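Gripper trials in the kitchen corner: questions we often receive
Last updated: 6/27/21

These answers are for people who want to repeat our comparison of the Vudier and Reveo grippers on one arm.

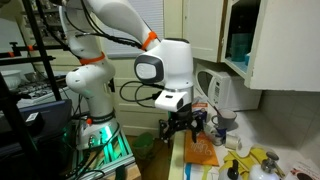

Which gripper do you advise for mugs?
We prefer the Vudier. It closes slower, but Josefien Timmermans made 727 grasps with it and had to stop only twice.

And for bags and gloves?
The Reveo, at low force. With soft things it made 534 grasps before we changed the finger pads.

Must I calibrate again after each change?
Yes, every time. In March we skipped it once and lost a full day.

Can I have the logs?
Please write to Gerrit Mabuza. Say which controller version you use.

Contact: Venla Saarela, Pundero lab | © Pundero 2021 | Back to top
2 comments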